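Gividum: everyday tabletop objects

README, last edited 28 February 2022

Welcome! Gividum is a collection of pictures of ordinary things on ordinary tables. Computer mice, mouse pads, cups, pens, tape, shuttlecock tubes, spectacle cases, the odd lemon. If it lives on somebody's desk or gets dumped there on the way in from the door, we probably want it. I started putting it together in July and I have enjoyed it far more than I thought I would, which may tell you something about how much I like desks.

What you get

There are over 2000 pictures, sorted into 300 small folders. Each folder is one table layout, and the pictures inside it share the same set of things. A plain text file sits next to them with the names of the objects, one per line, starting with whatever is nearest the middle of the table.

The text files are meant to be read by people. We write "mouse, blue and black" and leave it at that. If two things in a layout would get the same name, we add whatever tells them apart quickest (colour first, then size, then where it stands). Please don't expect model numbers. We tried that for a week and spent most of it turning things over to squint at stickers.

Folder names

Lykkegaard covers desk things: mice, pads, pens, notebooks, cables.
Kullitz covers kitchen things: cups, spoons, jars, cloths.
Stelau is everything else, and sports bits make up a good share of it.

Plenty of layouts mix the three. In that case the folder goes by whatever is in the middle, so a mouse in the centre of the table makes it a Lykkegaard layout even with badminton gear at the back. I know this means you can't find every shuttlecock tube by opening Stelau. Search the text files instead, they are tiny and it takes no time at all.

Mice and pads

My favourite part! A mouse on its pad sounds like the dullest pairing you could pick, and then you start looking at the pads. Plain black ones are easy. Patterned ones are wonderful, with patches and blobs that run right under the mouse and out the other side, and the edge of the pad is often the only calm line in the whole thing. For a patterned pad we write "mouse pad, multicoloured" and then one or two of the main colours, never the lot.

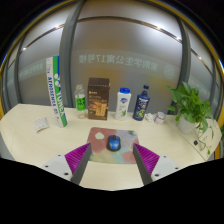
Uriel Lozano wrote in to say that a mouse and its pad ought to be listed as one item, the way a cup and saucer are in the Kullitz folders, as people nearly always move them together. I went back and forth on this for ages. In the end they stay as two lines, with the mouse first and the pad second, and the cup and saucer have been split to match. Uriel also asked for a note of which way the mouse points. Good idea, and it's in: "points to the back", "points left" and so on, always as seen from the front of the table.

How to name a pattern

We had a few false starts with this, so here are the rules as they now stand.

Start with the biggest patch of colour. Add a second colour if it covers a decent part of the pad. Use words you'd use in a shop: reddish, lavender, green, grey. If a shape looks like a leaf but might be a splodge, write "leaf-like". Don't guess at what the artist meant. Don't count the patches, life is short.

Tall things

Tubes, bottles and vases get a line of their own at the end of the text file, under the word "tall". They were added after the first batch, when every layout was flat and the pictures all felt a bit samey. A tube of shuttlecocks standing up at the back cheers a table up no end. Leaning is fine and we write "leans" next to it. Two-coloured wrappers are named left colour first.

The tables

Mostly pale or mid-brown tops with some grain showing. We write "wood-grain" for these and don't try to say what the top is made of. Bare patches of table are left bare. It was tempting to fill every gap with another pen, but real desks have gaps, and so do ours.

Checked and not checked

The names in the first 1000 pictures have been read through by 2 people. The rest have been read once, by me, with tea. Spelling is British throughout, so search for "grey" and "colour". You will find a few slips where I typed "mat" for "pad". They mean the same thing and I'm slowly changing them over.

Known gaps

Very few white mice on white pads. No glass tables. Hardly any left-handed mice, which several people have rightly grumbled about. Trackballs are missing altogether, and I would love some!

Adding a layout

Put your things out the way you'd leave them on a normal day, write the text file before you clear up, and send the folder over. New pads are especially welcome, the uglier the better. If you aren't sure what to call something, write what you'd shout across the room to get somebody to pass it to you. Nine times out of ten that's the name we'd have picked.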